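Forum > Kit and Budgets > Humanoid for the test house, what do we cut?

brickfloor_ben
Posted August 2, 2020

Quick one as the budget form goes in tomorrow. We're a small group at Sadgate, doing walking work for home robots. All sim so far. Got 519 hours of walking logged and the boss now wants a real machine on order by September. Money covers the robot OR a decent floor rig with overhead safety line plus a cheaper robot. Not both. Fakov have quoted, Plullorberg haven't replied to my second email.

Current sim room, so you can see the sort of space we're planning for: 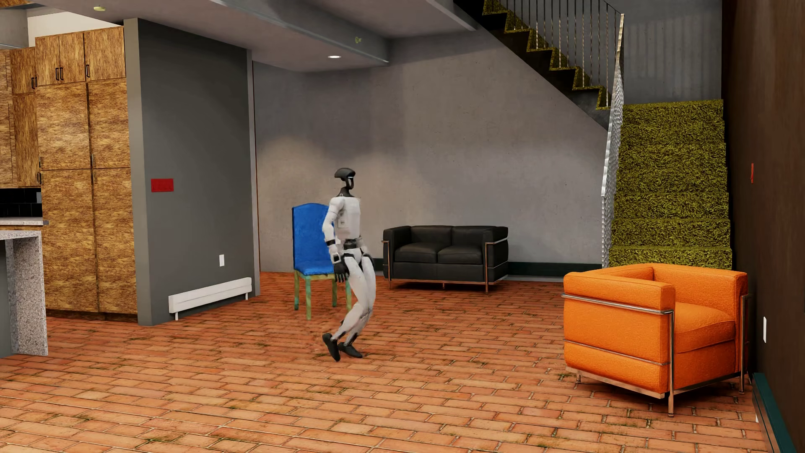

Sim render, walking past the chair and sofa on the brick floor. Stairs at the back right.

Want to keep the real test room close to that. Brick floor stays, stairs would be nice. What would you drop first?

tallow_9
Stairs. Drop the stairs. Carpeted ones especially, that green stuff looks thick as a hedge. You'll spend half the year on them and the other half on repairs.

Also get the safety line. Dont even discuss it.

mk_pallet
Disagree with tallow. If the sim has stairs and the real room hasn't, what are you testing against? Build 3 steps out of ply, stick carpet on, done. Costs next to nothing compared with the robot.

Agree on the line though.

Đorđević
Fakov quote: does it include spare ankles? Ours did not. Ask for the parts list in writing before you sign. We kept 5 percent back for spares and it was gone by spring.

brickfloor_ben
Just checked, no spares on the quote at all. Batteries listed as "optional". Great.

@tallow_9 stairs are in the project plan so can't bin them completly. Could push to year two.

tallow_9
Year two then. Put it in writing that it's year two or someone will ask in month four.

Your foot's tipped right down toe first in that render btw. Fine on sim brick, but real joints have lips. Budget for a few sets of soles.

quillfeather
Going to be the awkward one. Why buy? Rent for a term. You've no idea yet if your gait carries over, and whatever you buy will look old by the time the room is built. Spend on the floor and the line, both of those you keep.

mk_pallet
Renting only works if they let you load your own controller. Plullorberg wouldn't when we asked. Locked down, walk and wave demo only. Useless for this.

quillfeather
Depends who you ask and how. We had full access on a rental. Had to sign a damage form as long as my arm, mind.

brickfloor_ben
Hm. Hadn't thought of rent. Would finance even let me, it's down as capital. Will ask.

Furniture, anyone? Do I need to price leather seats and metal tube frames or is any old sofa ok

Đorđević
Any old sofa. But measure the gaps in your sim and copy them. Our narrowest was 80 cm on paper and less once the real chair arrived. Arms stick out.

tallow_9
Second hand. It's going to get kicked.

brickfloor_ben
Right. Going in as: robot with spares line, safety line, brick floor, used furniture, stairs year two. Rental as option B if finance let me move it. Still nothing from Plullorberg.

mk_pallet
Still think you'll regret the stairs. Post the numbers when they come back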